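This site uses cookies to remember your settings. Accept / Manage preferences

The attic office sums, done again

Every spring the same claim lands in my inbox, usually from a firm that sells roof windows. Turn your attic into a home office and the room pays for itself. This year's version came from Flesum, who say the work comes back to you "in comfort, in daylight and in resale value." Only one of those three can be put in a bank, so I looked at that one.

The Flesum brochure quotes a survey of 52 homeowners. All of them had already bought an attic conversion. All of them were asked whether they were glad they did. I would be glad too, or at least I would say so to the people who still had my deposit. The brochure doesn't mention what any of them got when they sold, or if they sold.

Then there is the floor area. Grestum, who draw up plans by mail, sent a reader of this newsletter a sketch showing 347 square feet of new office. That figure was measured wall to wall along the floor. Once you take out the strips where an adult can't stand up, a good deal of it is storage for suitcases. Many local rules won't count low space as living area at all, and an appraiser who follows them won't either. Ask for the area at standing height, in writing, before you pay for drawings. If the answer takes more than a day, you have learned something about the drawings.

Heat is the part I feel strongest about. Our own attic is pleasant in March and I have written some cheerful things about it in March. By late July I was carrying the laptop down to the kitchen at two in the afternoon. Flaneck sell a reflective blind for this, at $22 a window, and the box says it "stops summer heat." I bought one. It made the room darker, and I still went down to the kitchen. An outside shade ought to do better, as it catches the sun before the glass does, but that is a different product at a different price, and somebody has to get on the roof to fit it.

The quote I trust most so far is from Siddiqui, a small outfit two towns over, and I trust it mainly for being the gloomiest. They put insulation at the top of the page and the window at the bottom. They also had a separate line for $1,349, marked "stairs, if inspector says so." I rang to ask how often the inspector says so. Most of the time, they said. None of the other quotes I've been sent mentioned stairs.

So I'm not telling anyone to leave the attic to the boxes. Plenty of people need a door to shut, and a room under the roof has one. I just don't believe it pays for itself, and I'd like the people saying it does to show me a sale price. If you have sold a house with a converted attic in the last few years, write in with what you spent and what the appraiser said about it. Bad news is welcome, and so is good news if you kept the receipts.
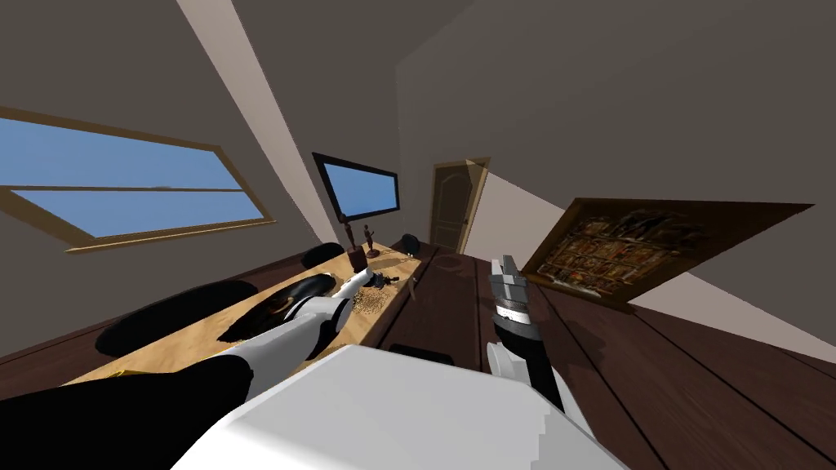

Replies need to reach me before the April issue, and please say which state you're in, as the ceiling height rules differ and I'd like to sort the answers that way.

You are receiving this newsletter because you signed up on our website. Unsubscribe | Update your email address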